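Dolance 5 review: sim kitchen planner and wrist-view tooling

Short version - good planner, rough docs, buy the smaller license. Longer version below, typed between runs so excuse the spelling.

I do pick-and-place policies for kitchen layouts, all in simulation for now. Was on Cerix for two years. Switched in March when the seat price went up. Dolance does motion planning, scene loading, a replay viewer and a perception debug layer in one install. Needs a decent GPU. Setup took an evening, most of it spent on one missing library that the installer could have just told me about.

Test setup: the Papadakis kitchen pack, which has the green counters and all that brown tile. Wrist camera, parallel gripper, fingers open for the approach. I ran 3000 approaches with the stock planner and the default config. 393 failed. Nearly all of those were near the counter corner.
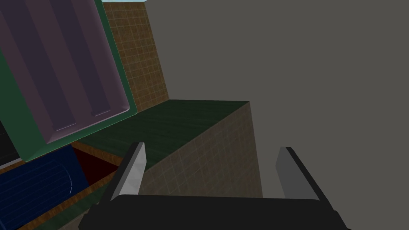
The planner itself is quick. Plans come back before I've got my hand off the keyboard, and the paths look sane, no weird elbow swings. Replanning in mid-approach works too, which it never did for me in Cerix. What I don't like is the collision margin. One global number. Set it wide and the arm refuses anything close to a cabinet face. Set it tight and you clip corners. Per-object margins are in the config schema but the loader ignores them, silently. Lost an afternoon to that.

Fix for now - inflate the meshes yourself before loading. Ugly but it holds.

Perception debug layer

The best part, easily. You get depth, segmentation and normals on the same timeline as the joint commands, so when a run goes bad you scrub back and see what the policy was looking at. Thin geometry is the weak spot. Grates, racks, anything with narrow bars. The segmenter wants to merge the bars and their shadows into one slab, and then the planner treats the whole thing as solid. Turning shadows off in the renderer helps a lot, but then you're training on pictures with no shadows, so pick your poison.

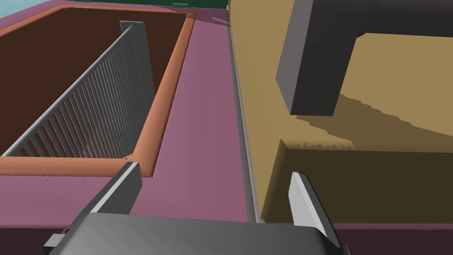
Control and tuning

Impedance control is in, with sensible defaults. Gains can be edited live, no restart. Gripper width is a plain float in meters, thank you. The step rate is tied to the render rate unless you pass a flag, and the flag is only mentioned in the changelog. Pass the flag! My runs went from choppy to fine.

Frame conventions are a mess though. The world frame is z up, camera frame is z forward, and the tool frame changes depending on which gripper file you load. I've got a sticky note on the monitor. Would be nice if the viewer drew the axes by default insted of hiding them three menus down.

Logging is solid. Every run gets one folder with the seed, config and full trajectory in it. Same seed gives the same run, checked it on two machines. Export to plain arrays is one command.

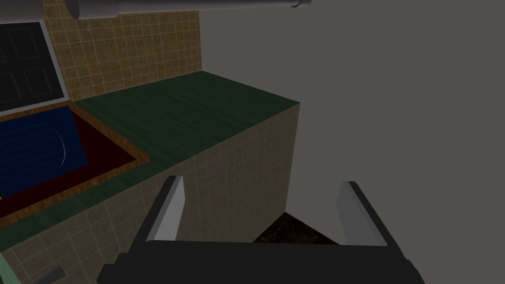

Posted by Fotness
Sim tools and lab software | 1533 reads | Filed under: Reviews

Bit more on the wrist view, people always ask. Field of view is adjustable, and I'd go wider than the default. Close to the counter you lose the sink rim early and the pose estimate starts to drift. Flat gray walls are hard on it as well, nothing to track on there. Tile is fine. Adding a second fixed camera sorted out most of the drift and cost me very little speed.

Large tilted things near the lens also confuse the depth filter. There's a near-clip setting for it, start low and work up.

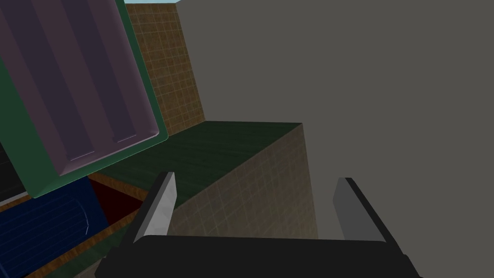 Price and support

Single seat is fair, the team bundle isn't worth it unless you need the cluster scheduler. I don't. Support answered both of my tickets the same day, one with an actual patch. The forum is quiet. Tutorials stop right where it gets hard - the last one loads a scene and waves goodbye.

Good: planner speed, debug timeline, repeatable runs, live gains
Bad: global collision margin, thin bars, frame conventions, docs
Missing: per-object margins that really load, a proper undo in the scene editor

Rating: 4 out of 5. Would be higher with the margin thing fixed. Keeping my seat, and I'll rerun the corner cases when the next build is out and update teh numbers here.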